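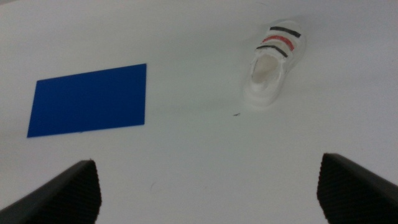 白色桌面上的蓝色卡片。

Starinville的图书馆不收逾期罚款了。总馆和Rawat分馆一起停收，成人书、童书、杂志、光盘统统算在内，以前欠的也一笔勾销！我昨晚在图书馆的通知邮件里看到这个消息，第一反应是去翻自己的账户，看看那笔拖了好几年的欠款还在不在。没了，余额那一栏干干净净，我居然有点不习惯。

先把要紧的说清楚。旧规定是成人书每逾期一天收50分，童书减半，欠到一定数目账户就锁上，不能借书，不能预约，连馆里的电脑都登不进去。新规定是逾期不收钱，书过了期系统会先自动续借，续到不能再续了才发提醒，提醒几次还没动静，账户暂停借书，书一还马上恢复。弄丢了或者弄坏了还是要赔的，这条没变，赔多少按书价算，手续费倒是取消了。

馆长Poonam Dhillon在邮件里写得很简短，我给图书馆打了电话，她正好在，就多聊了几句。她说这件事馆里提了不止一回，每次都卡在预算上，今年总算过了。我问她罚款一年能收多少，她说去年整年入账2,000元，“光是寄催款信的邮票和信封就要吃掉一大块，剩下的还得算上柜台同事跟人解释账单的工夫”。我听了挺吃惊的，我一直以为罚款是图书馆的一笔大收入呢（可能是因为我自己交得太勤快了）。

被锁住的账户有571个，这个数字是Dhillon报给我的，说是停收那天系统里一次解开的。里头有不少是小孩的账户。小孩的账户欠了钱，通常都是大人忙忘了，可是借不到书的是小孩。在Rawat分馆旁边的小学教三年级的Vandana Dwivedi跟我讲，她班上每次去图书馆，总有几个孩子站在书架边上不借，问了就说“我今天不想看”。她后来才弄明白是怎么回事，于是就用自己的卡替他们借，借到自己的卡也给锁了。“我那张卡上借过的恐龙书，比我这辈子读过的小说还多，”她在电话里笑得很大声。

Dwivedi老师还提到一个我没想过的细节。以前学校组织参观，要提前把家长同意书收齐，同意书上有一行小字，说家长对罚款负责。有些家长看到这一行就不签了。现在新的表格把那行字删掉了，她说上星期发下去的表，回收得比哪次都快。

我在Starinville住了十几年，对那个还书柜台是有感情的，虽然感情比较复杂。有一年冬天我借了一本讲怎么修屋顶的厚书，屋顶没修成，书倒是在沙发底下躺到了开春。还书的时候我把零钱倒了一柜台，柜台后面那位很耐心地一枚一枚数，后面排队的人也很耐心地看着我。从那以后我就改成晚上去还，往还书口里一塞就走，钱先欠着，结果越欠越多。我猜像我这样的人不少，所以馆里才说，取消罚款的头一阵子，还书箱会特别满。

还真给说中了。消息先在内部试行了一小段，Rawat分馆的还书箱就塞得关不上盖子，里面有超过2,000本，好些已经在目录里标成“遗失”了，得一本一本改回来。负责编目的Levente Illés说，最老的一本是园艺手册，借出去的时候用的还是盖章的到期卡，夹在书后面的纸袋里。他把那张到期卡留了下来，钉在办公室的软木板上。他还收到了一本根本不属于他们馆的书，封底贴着Novthorpe的标签，估计是谁家搬家的时候一股脑儿塞进来的，他已经放进馆际的邮包里寄回去了。

Illés对取消罚款这件事很赞成，不过他提醒我别写得太美。改目录、重新贴条码、把书放回架上，都要花人手，而且有些书回来的时候样子不太好，泡过水的，被狗咬过的，夹着一片火腿的（他坚持要我把火腿写进去）。太破的只能报废，报废之前要先查有没有别的馆藏，没有的话还得补买。他估计要忙到4月底才能理顺，在那之前，目录里显示“在馆”的书，架上不一定找得到，去之前最好打个电话问一句。

反对的声音也是有的，我觉得应该照样写出来。Hauke Fuchs在市中心开一家旧书店，常年在图书馆借参考书，他从来没有逾期过，一次都没有。他的意见是，按时还书的人什么好处都没得到，拖着不还的人倒把账给免了。“我不是心疼那几个钱，我是等一本书等了三个月，”他说，那本书是讲老式装订的，馆里只有一册，前一个借的人一直不还。他担心以后等得更久。

我把这话转给了Dhillon，她没有绕弯子。她说有人预约的书不会自动续借，到期就是到期，提醒也发得更早，过期不还的话，借书功能停得也更快，以前反而是只要肯交钱就可以一直拖着。Fuchs听完说那还行，先看看再说，然后又跟我聊了半小时装订用的线，我现在知道蜡线和麻线的差别了，要是有读者感兴趣可以写信来。

市议员Babita Tomar是这回推动预算的人。她在会上说的话我抄了一段：“罚款的收入那么少，催收的麻烦那么多，我们等于花钱在门口挂了一块写着‘别进来’的牌子。”投票的时候有两票反对，理由都是担心开了头以后别的收费也要跟着免。Tomar的答复是，停车费归停车费，图书馆归图书馆，她没打算把两件事放在一起谈。会议记录在市政厅的网站上，要翻到很后面，前面好大一段都在讨论河边步道的路灯。

补上罚款缺口的钱是从打印复印那一块挪的。黑白打印的价钱没动，彩色的涨了一点点，复印机旁边已经贴出了新价目。我去看的时候，有位老先生正在跟复印机较劲，想把一张乐谱放大，放大了三回都少了最后一行。后来是一个中学生过来帮他弄好的，顺手还教了他怎么双面印，老先生高兴得要请她吃糖。

换系统的事也顺带说一下，因为很多人来问我。图书馆现在用的目录和账户系统叫Multeo，去年秋天换上的，自动续借就是靠它。界面比原来那个好看，字也大，不过登录要用新密码，老密码不管用了。我母亲在这一步上卡了整整一个下午，最后是去柜台办的，柜台的人两分钟就弄好了，还顺便帮她预约了一本侦探小说。如果你家里也有这样的长辈，我劝你直接带他们去柜台，省得在电话里互相生气。

Multeo会在到期前三天发邮件，到期当天再发一次。想要短信的话得自己去设置里打开，在“通知”那一页的最底下，我找了半天。不想收任何提醒的人也可以全关掉，但是我不建议（参见上文沙发底下那本修屋顶的书）。 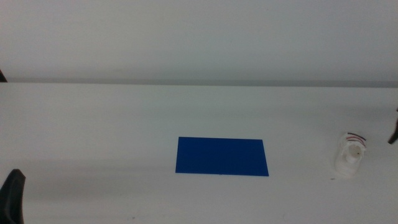
以前已经交过的罚款能退吗？
交过的钱不退，只清掉停收那天还挂在账上的欠款；赔书的钱如果后来把书找到了，完好地还回来，可以到柜台申请退还书价。

这个问题是我收到的邮件里问得最多的，排第二的是借期有没有变短。借期没变，书还是三个星期，光盘一个星期，新到的热门小说两个星期。能续的次数也没变，只是以前要自己点，现在它替你点了。

还有一位读者问，家里翻出来的旧书，封面都掉了，还要不要还。我特地问了Illés，他说要的，破成什么样都拿来，能修的他们会修，修不了的至少能在目录上划掉，让想借的人别再白等。他说馆里每个月有一个修书的下午，在地下室那间有长桌的屋子，谁都可以去学，胶水和纸都是馆里出。我去过一次，把一本菜谱的书脊粘反了，他们很客气，没有当着我的面拆。

顺便回答一下关于玩具和桌游的问题。桌游也能借，跟书一样不收逾期费，但是还的时候要把零件凑齐，少了骰子或者棋子先跟柜台说一声，他们有一抽屉备用的，多半能配上。拼图他们不数，谁有那个耐心呢，盒子上贴了一张纸条，发现少了哪块就写在上面，下一个借的人心里有数。有一盒一千块的灯塔拼图，纸条上写着“少的是天空，左边”，笔迹是好几个人的，显然大家都认真拼完了。

Rawat分馆的开放时间倒是有一点改动。晚上多开一个小时，早上晚开半个小时，是照顾下班以后才来得及去的人。分馆的儿童区也挪了位置，从门口搬到了靠院子的那一侧，推婴儿车的人从侧门进去更方便。侧门那儿有个小坡，下雨天会滑，馆里说垫子已经订了，还没到。我自己上回差点在那儿表演一个劈叉，所以这件事我会一直追问下去。

讲故事时间照旧，每次半小时，讲完有一小段唱歌。Dwivedi老师放假的时候会去帮忙讲，她讲大灰狼讲得太投入，有一回把后排一个爸爸怀里的宝宝吓哭了，前排的孩子们倒是强烈要求再来一遍。现在她在讲之前会先问一声，今天的狼要凶的还是要普通的。

我另外打听了一下，停收以后柜台那边的气氛怎么样。在那儿上班的几位都说轻松了，最难受的本来就是开口要钱的那一下。有人欠了很小的一笔，零头都不够买杯咖啡，可是在一堆人面前被念出来，脸上总是挂不住的，有的人从此就不来了。有一位女士隔了很多年回来办新卡，进门先从包里掏钱包，柜台的人跟她说不用了，她愣了一会儿，问能不能把钱捐了。可以捐的，捐款箱在新书架旁边，金额随意，馆里拿去买童书。

说到捐款，图书馆之友的旧书义卖还是照常办，地点在总馆一楼的大厅。以往义卖的书里总混进几本馆里没注销的，买回家才发现后面还有条码，今年他们加了一道检查，每箱书都先扫一遍再上桌。Fuchs每年都去义卖，天没亮就在门口排着，带一张折叠凳和一壶茶，谁排在他后面他就给谁倒一杯。他跟我说今年也会去，意见归意见，书还是要买的。

我在Starinville的另一头还问到了两家小店的反应，咖啡馆的老板觉得去图书馆的人多了，她下午的生意也会好一点，已经在考虑给带着借书来坐的人续杯。隔壁配钥匙的师傅则表示他不看书，但是他太太看，他太太看得家里走路都要绕着书堆，要是再没了罚款这道闸，他担心厨房也保不住了。他说完往店里面看了一眼，声音压低了不少。

要说我个人的看法，我是很赞成的，赞成得不得了。不过Fuchs那本装订书的事我也记着，过两个月我会再去问问他等到了没有。要是热门书的等候名单真的变长，那就得想别的办法，比如多买一册，或者让分馆之间调得再勤快一点。现在总馆和Rawat分馆之间的书车隔天跑一趟，预约的书最快第二天能到，慢的话要等上三四天。Dhillon说想改成天天跑，油钱还在算。

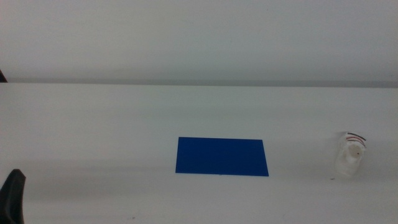
Novthorpe，3月21日 星期日

隔壁的Novthorpe也坐不住了。我今天坐车过来，想听听这边的人怎么说，图书馆今天只开下午，门口的公告栏上已经贴了一张征求意见的通知，问居民赞不赞成跟着取消罚款。意见可以写在纸上投进前台的盒子，也可以发邮件，截止日期还没定，只写了“4月议会开会之前”。

两边的图书馆一直有馆际互借，拿着Starinville的卡可以在这边借书，反过来也行。麻烦就出在这儿。Novthorpe还在收罚款，那么一个Starinville的读者借了Novthorpe的书，逾期了算谁的规矩？我问了前台，答复是看书是哪个馆的：Novthorpe的书按Novthorpe的规矩收，Starinville的书在哪儿借都不收。听上去很清楚，可是书摆在一起，借的人哪里会去翻封底看标签呢。我今天就拿错了一本，以为是我们馆的，翻过来一看是这边的，赶紧在手机上设了个闹钟。

这边的阅览室比我们的老，暖气片会响，椅子是那种坐久了屁股发麻的硬木椅，但是靠窗的位置真好，看出去是教堂后面的一片菜地，有人在翻土。我坐在那儿听旁边两位太太小声商量要不要投赞成票，一位说当然要，她孙子的卡锁了快一年了；另一位说再等等，先看看Starinville那边会不会乱套。她们聊着聊着拐到了腌黄瓜要不要放莳萝，两个人在这件事上意见更大，差点让管理员过来请她们出去。

Tomar议员也来了Novthorpe，下午在图书馆楼上的小房间跟这边的议员碰了个头，讲她们那份预算是怎么做出来的。会是公开的，来的人把椅子坐满了，后到的靠墙站着。她带了一沓催款信的复印件，名字都涂掉了，传给大家看，说寄一封信的成本常常比信里催的那笔钱还高。有人问，那为什么当初还要寄？她想了想，回答是一直都这么寄的，底下笑了一阵。

也有人问得很尖。一位先生站起来说，他在Novthorpe交了一辈子税，现在书丢了也没人管，这算怎么回事。Tomar又把弄丢要赔的那一条念了一遍，念得很慢。那位先生坐下以后小声问旁边的人，赔多少，旁边的人说按书价，他点点头，又问那DVD呢。DVD也一样。

Novthorpe这边还没换Multeo，用的是旧系统，没有自动续借。前台的人跟我说，就算议会通过，也要先解决这一条，要不然取消罚款以后全靠人工打电话提醒，他们人手不够。换系统的事情已经在谈，两边共用一套会便宜一些，但是读者的资料要搬过去，搬的时候卡号格式不一样，有些人可能要换新卡。我母亲要是住在这边，我又得搭进去一个下午了。

散会以后我在楼下碰到Illés，他是自己开车来的，后备箱里放着两箱书，都是从我们的还书箱里捡出来的Novthorpe的书。他原本打算走邮包，后来发现攒了太多，就直接送来了。前台的两位一看到箱子就喊了起来，其中有一本是她们找了很久的地方史，讲镇上老磨坊的，有个中学生为了写作业来问过好几回。她们当场就给那个学生打了电话，让他明天放学来拿。

回程的车上我把今天记的东西理了一遍，有几条还没问到的，先列在脑子里：馆际互借的逾期到底怎么统一，Starinville的学校图书角要不要跟着改，还有Rawat分馆侧门的那块垫子什么时候到。谁手上有消息就写信给我，或者在图书馆碰到我直接拍我肩膀也行，我一般在三楼靠暖气的那张桌子，喝茶声音比较大的那个就是我。

意见表除了图书馆前台，Novthorpe的邮局和游泳馆也能拿到，填完可以就地交，不用再跑一趟。Starinville的读者如果常用那边的馆，也可以填，表上有一栏专门问你住在哪儿。要赔书或者账户还显示有欠款的，带上卡去总馆或者Rawat分馆的柜台，当场就能查。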